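Giveaways are a poor way to sell jewelry

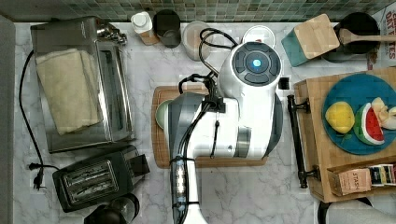

One reader wrote in to say that I was being unfair to small shops, and that a free necklace every month is the only advertising some of them can afford. I understand the point. I still think most of them would do better without it.

Take Flivcombe, which makes plain silver rings and a few chains. Last January the shop gave away 2 bracelets and got 613 entries. To enter, you had to follow the shop, tag a friend and sign up for the newsletter. By spring, 410 of those people had dropped off the mailing list, and 7 had bought something. The bracelets were among the best things the shop makes, and they went to people who enter every contest they can find.

Gronow does it differently. There are no contests at all. If you buy a pair of earrings and lose one, you can order a single replacement at half price. I lost one on a train and had a new one the next week. I have bought from Gronow four times since – twice for myself, twice as gifts.

Lolthorpe cleans and resizes its own rings for free, and that costs the shop money too. But the money goes to customers who already paid full price and wear the pieces.

I would like to see giveaways kept for the launch of a new line, when a shop needs to be seen. After that, drop the tagging and the sign-ups and put the budget into better clasps. Mine from the last contest I won broke in a month.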